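Robot Manipulation Lab, Drinbridge Technical College
Handout 7: A stacking failure and what the logs showed
Instructor: Ehab Helmy
Revised October 2022

Read this before the lab session. You will need the Potis simulator installed and the Brouwer log viewer working on your own machine. If the viewer still crashes when you open a large file, use the copy on the lab computers.

1. What this handout covers

Last time we looked at faults that announce themselves: a joint limit, a lost connection, a motor that trips on current. The controller stops, an error code appears and you look the code up. This week's fault produced no error code. The arm finished every motion it was told to make, the program reported success, and a fair share of the runs had to be thrown away.

The case comes from the block task we ran in simulation in February. The task is simple. Numbered blocks start on a table. The arm picks one up, places it against another so that they form a row in a given order, opens the gripper and backs away. A wrist camera looks down past the fingers and gives the only picture the controller has to work with.

2. The setup

The arm, gripper, table and blocks were all simulated in Potis. The controller was a learned policy trained on demonstrations. It took in the wrist camera picture and the joint positions, and it put out a small change in gripper pose plus an open or close command. A separate script, the success checker, decided at the end of each run whether the task was done.

The batch had 344 runs, each allowed up to 4000 control steps. Lighting was randomized from run to run: the lamp position, the number of lamps and their brightness were drawn at random. The table texture was randomized too. The block faces were kept the same throughout.

The checker used three tests. The centers of the two blocks had to be within a set distance of each other. The gripper had to be open. The blocks had to be at rest. If all three held, the run was marked as a success and the simulator was reset.

3. What went wrong

The first sign of trouble was a complaint from the Skovusen group, who had been given our successful runs to train a second controller. Their controller put blocks together and left the digits facing any direction. They assumed they had made a mistake in their own code and spent a good while looking for it. Then they played back our data.

In 26 of the runs marked as successes, one block was turned relative to its neighbor. The blocks touched and the centers were close enough, so the first test passed. The gripper was open, and nothing was moving. The checker had never been asked to look at rotation.
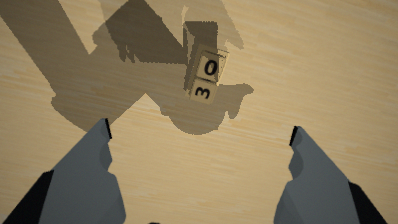 A quarter turn is the hardest version of this error to catch with a distance test. The blocks are close to square when seen from above, so a block turned by a quarter still lines up with its neighbor and leaves no gap or step along the sides. A block turned by a smaller angle sticks out at a corner, which pushes the centers apart, and the checker will sometimes reject it for that reason. The larger error therefore passed more often than the smaller one.

Be careful about what a single picture from a run can tell you. With the fingers open and clear of the blocks, the arm may have just let go, or it may be on the way in and about to close. The picture alone does not settle which. To say that the arm placed a block wrongly you need the gripper command and the block pose over time, and both of those are in the log.

4. Finding the cause

There were two separate faults, and it is worth keeping them apart in your notes. One is that the controller placed blocks at the wrong angle. The other is that the checker did not notice. Fixing the checker does nothing for the controller. Fixing the controller leaves you with a checker that will miss the next problem.

4.1 The checker

This part was quick. The written task description said "in a row, in order, digits the same way up." The code had the row and the distance. The phrase about digits was in the description from the start and never made it into the code. The checker had been tested on 10 runs, all of them good ones. No test fed it a bad placement and confirmed that it said no.

4.2 The controller

This part took longer. Three possible causes were considered.

Slip in the grasp. If a block turns between the fingers while it is being carried, it will be put down turned. We compared the block pose with the gripper pose from the moment of closing to the moment of opening. In most of the bad runs the block stayed fixed in the grasp. Slip explained a few cases of small angles and none of the quarter turns.

Wrong digit reading. The controller has to work out which way up a digit is. A 0 looks almost the same after a half turn, so it gives little help in that respect. A 3 on its side can be taken for a slanted m or w by a person, and there is no reason to expect a network to do better if it has rarely seen one in that position. When we went back to the demonstrations, nearly all of them started with the blocks close to upright. The controller had seen very few large turns and had little to go on when it met one.

Shadows. With several lamps, the arm and gripper throw overlapping shadows on the table, and the edges of those shadows can run close to the edges of the blocks. We suspected that the controller was lining up with a shadow edge. To test this we replayed the bad runs from the same starting positions with shadows turned off. Some of them came out right. Most came out wrong in the same way as before. Shadows made the problem worse in certain runs, but they were not the main cause.

The main cause was the narrow range of starting angles in the demonstrations. Write that down as the finding, with shadows listed as a contributing factor.

5. A note on shadow edges

Several students asked about the stair-step look that shadow edges have in simulator pictures. It comes from the shadow map. The renderer stores depth as seen from the lamp in a grid of limited size, and when that grid is stretched over the table its cells show up as small notches. A real lamp gives a softer edge.

This matters for two reasons. A controller trained only on hard, notched edges may behave differently when it meets soft ones. Also, a notched edge contains many small corners, and some image features respond strongly to corners. If you plan to use a corner detector in your project, check how many of its detections fall on shadow before you trust it. Raising the shadow map resolution in Potis helps and slows the renderer down. Leave it at the default for this week's lab so that everyone's results can be compared.

6. What was changed

The checker now has a fourth test. It takes the rotation of each block about the vertical axis and requires the difference to be within a set tolerance. The angle is wrapped before the comparison. An early version left this out and rejected good placements when one block's angle was just above zero and the other's was just below a full turn.

The checker also has its own test set, made of bad placements on purpose: turned by a quarter, turned by a half, wrong order, one block on top of the other, a block still held, a block off the table. Every one must be rejected before a batch can start.

New demonstrations were recorded with starting angles drawn from the full circle. The old ones were kept.

The runs already handed out were checked again with the new script. The bad ones were relabeled as failures and left in the set with the reason recorded. Skovusen received the new labels and a list of the run numbers affected.

7. If this had been a real arm

A turned block on a simulated table costs some time. The same pattern on a real cell can hurt someone or break equipment. Suppose the part is a fixture and the next machine clamps on it. The arm reports success, the clamp closes on a part that is a quarter turn out, and the part is crushed or thrown. All the emergency stops in the cell can be in working order and none of them will be triggered, as no limit has been crossed.

For this reason a success signal that starts another machine has to be treated as part of the safety review. In your project report, list every signal of this kind, what it measures and what it leaves out. A signal from the same program that planned the motion should not be the only check. Use a separate sensor at the receiving machine where you can.

8. Lab work

Work in pairs. Each pair gets a folder of logs from the February batch with the old labels.

Open the logs in the Brouwer viewer and plot block rotation against time for each run. Mark the step where the gripper opens.

Write your own rotation test and apply it to the folder. Hand in the code and the list of runs whose label changed.

Pick one run that changed. Trace it back from the release to the grasp and state where the angle error first appears. Give the step number. If the error was already there when the gripper closed, say so and look at the starting pose.

Write two bad placements that are missing from the list in section 6, and explain how the new checker would handle each.

Reports are due at the start of the next lab. Two pages plus plots. Please label your axes in degrees, and put both names on the first page.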